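Gripper notebook, yellow bench, January
Entry started 9:20, added to through the afternoon

Picking up from Ruaridh's page on the Nurmi hands. Plan was: hands vs. the pin finger, same parts, same arms, same Lundar controller, no clever planner in the loop. Just the grasp. Parts are the black molded shells and the shallow trays. We want one setup that does all of them and I don't think we're going to get it, but let's have some numbers before we argue.

Controller first. Lundar came up with the old gains loaded again, so the left wrist buzzed until I reloaded the file. Loop at 200 Hz. Somebody please make the January file the default. I keep forgetting and then lose half an hour to it.

Hand closing force set to 33 percent on both sides. Ruaridh had it at 60 last time and the fingertips skated on the big shell, he thinks from squeezing past the curve. I left the approach speed where he had it.

Order for the morning:
big shell, left hand, side grasp low down
trays, left hand, rim grasp
right hand parked open, fingers up, out of the way
then swap

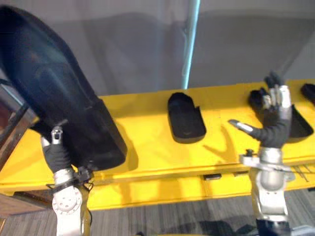 Why park the other hand open and not in a fist? Because the Nurmi thumb takes too long to come back out of a full close, and an open hand is ready to catch or steady a part as soon as the script calls it.

Ran 26 grasps on the big shell before coffee. Log is under my initials, file name has a typo in it (shel_low), leave it, the plot script looks for that.

Notes while they're fresh:

Low side grasp is better than the top grasp. The top grasp puts the whole load on two fingers and the thumb does nothing useful.

Current reading on the ring finger is junk above half travel. Same on both hands, so probably the firmware and not a bad motor. Will write to the Nurmi people.

Head camera exposure is a problem. Yellow top is glossy, black parts have almost no texture, auto exposure picks the table every time. Locked it by hand. Lost detail in the shadows but the outlines hold. Skalent depth unit does worse on black than the plain color feed, which I did not expect given what we paid.

Part pose estimate drifts when the fingers cover the lower corner. Tried masking the hand out, helped a little. Ruaridh wants to mask the whole forearm as well. Fine by me.

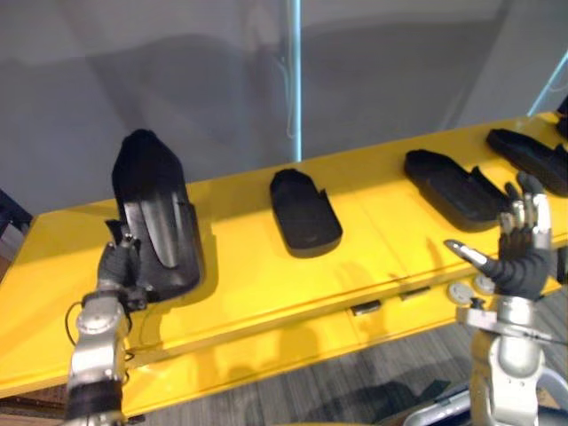
Rim grasp on the trays

Different problem completely. The shell gives you height to work with, the trays give you a rim and that's it. The hand has to come in nearly level with the surface and the fingertips are fatter than I'd like for that. First approach angle was too steep, pushed the tray along instead of getting under. Dropped the wrist and it went better.

Wrote down for each try: approach angle, which finger touched first, lift yes/no, dropped yes/no. Didn't record time, should of. Next round.

Cables on the left arm need tying up before we run anything unattended. I don't want them finding a shelf edge at speed.

Swapped tip pads at noon, old soft ones off, the Wolivo ones on. They grab better but they're thicker again, so what we gain in friction we lose in getting under the rim. Could trim them. Could also ask Wolivo for the thin version, Ruaridh says there is one, I can't find it in the catalog.

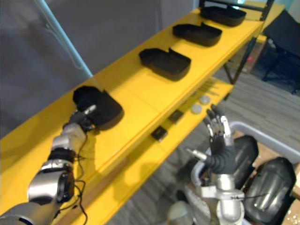 Contact sensing is what I'd fix first. At the rim the touch signal is tiny and the filter eats most of it, so the script thinks it's still in free air and keeps driving forward. With one end of the nearest tray up and tilted and the fingertips only at its near edge, I want the arm to know it's touching and stop pushing there, then commit to the lift. Dropping the filter window by half looked OK on the bench trace. Haven't tried it on both arms at once. Also the threshold is per hand in Lundar, not per finger, so the junk ring finger drags the whole thing down. Workaround: ignore that finger in the config. Ugly but ok.

Ruaridh's take, for the record: use the hands for the shells, give up on them for trays, put something dumb and flat on one arm. My take: try the thin pads before we give up. We agreed to do one more half day each way.

2:40. Switched over to the pin finger and the wrist camera. Cloth wasn't on the plan but it's what the finger is meant for, so it seemed fair to let it have its best case.
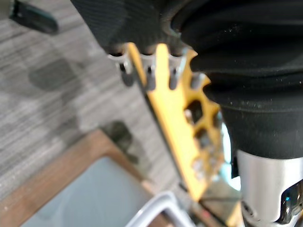
Wrist camera mount is too close, again. Anything past the finger goes soft and the finger itself eats a big slice of the view. On the plus side I can see all four pins along the toothed edge and where they push into the underside of the black fabric, and the head camera will never give me that. Lint shows up on the folds too, so keep an eye on the pin slots and wipe them between runs. Would like the mount moved back and tipped a bit, Ruaridh is drawing a bracket.

Open items
January gains file as default in Lundar
mail Nurmi re ring finger current
thin pads, ask Wolivo
tie up left arm cables
time column in the log
filter window, both arms
bracket, then redo the wrist camera calibraton

Stopped at 4:15, arms parked, controller off. Ruaridh has the bench tomorrow morning.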